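Cubby shelf

A cubby shelf, also called a cube shelf, cubby bookcase or pigeonhole unit, is a piece of storage furniture divided by upright and horizontal boards into a number of open compartments. It differs from an ordinary bookcase in having several columns, each with its own set of shelves, and usually in having no doors. Cubby shelves are used in bedrooms, playrooms, classrooms, entryways and small shops, often together with baskets or bins.

Form

The simplest type is a grid of equal squares. Others have columns divided at different heights, so that one column may hold a stack of low openings while the column beside it has a few tall ones. Units of the second kind are sometimes sold as uneven or staggered cubbies. They suit mixed contents: low openings take folded clothes, paper and shoes, and tall ones take boxes, large books and handled baskets.

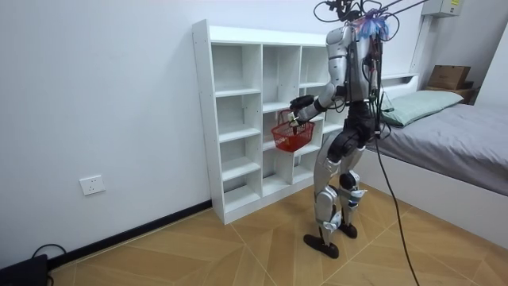
A middle column with fewer and larger openings is common in units meant for a bedroom, where bulky items such as blankets and spare pillows need a place. The narrow columns on either side are then left for small things. Many units have no fixed top or bottom use and can be stood on end or laid on one side, although a shelf designed to stand upright may sag when turned if its longest boards are left without support.

Outside width and inside width should not be confused. Each upright takes up space, and a basket that matches the catalog width of a compartment may still be too wide to go in. Makers usually give both measurements.

Materials

Most household cubby shelves are made of particleboard or fiberboard with a laminate or painted surface. Solid wood and plywood are used in heavier units. White is a common color for laminate shelves, as it matches most walls and shows the outline of the contents clearly. It also shows scuffs, which tend to collect along the front edges of the lower compartments.

Joints are held with dowels, cam fasteners or screws. A thin back panel may be fitted in a groove or nailed on. The panel keeps the unit square, and shelves without one are more likely to lean to one side when loaded.

History

Open compartments for sorting are much older than the modern cubby shelf. Pigeonholes were built into writing desks, post offices and hotel front desks, where each opening belonged to one person, room or class of paper. School cubbies follow the same idea, with a compartment for each child's coat, lunch and bag.

The household form spread with flat-pack furniture in the second half of the twentieth century. Furniture writer Farhad Ghaffari separates the household shelf from the office pigeonhole by the way it is filled. In his account, an office unit is planned around its labels, and a household unit is filled first and sorted later. He lists the Varden, a three-column upright, and the lower Dondura as typical of the flat-pack kind.

Use with baskets

Baskets and bins turn an open compartment into something close to a drawer. Fabric boxes and woven baskets are normally left in place and pulled forward when needed. Small plastic baskets with a carrying handle, of the shopping-basket type, are also used to move things to and from the shelf. A mesh or grid side lets the contents be seen from outside and makes the basket lighter.
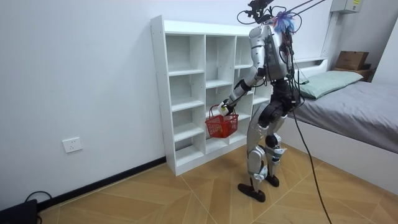
Handled baskets need more headroom than bins of the same size. A handle that folds flat can be lowered once the basket is in the compartment, but a fixed one has to clear the board above. For this reason they are often kept in the taller openings or on top of the unit.

A basket is also useful when a shelf is being filled or cleared. Items from around the room are gathered in it, carried to the unit and set into the compartments from the bottom up, heavy things first. When clearing, the order is reversed – the top compartments are emptied before the lower ones, so that the unit does not become top-heavy. Toys and craft supplies are often left in the basket and shelved as a set.

Placement and safety

A cubby shelf is normally placed with its back against a wall. On a smooth wood floor, felt pads may be put under the base to prevent scratches, though they can let a lightly loaded unit slide. Baseboards hold the back away from the wall by a small distance, and some units have a notch cut in the rear corners to allow for this.

Tall units should be fixed to the wall with a bracket or strap. Children may try to climb the compartments like a ladder, and an empty shelf can tip as well as a full one. Clear floor space in front makes the lowest openings easier to reach and leaves room for bins to be pulled out.

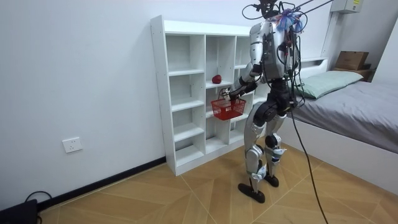
Care

Laminate surfaces are wiped with a damp cloth and dried. Standing water at the joints causes particleboard to swell, and the damage cannot be sanded out. Cam fasteners may loosen when a unit is moved and can be tightened with a screwdriver. Plastic baskets can be washed in warm water with dish soap.

See also

Bookcase
Pigeonhole desk
Shopping basket
Storage bin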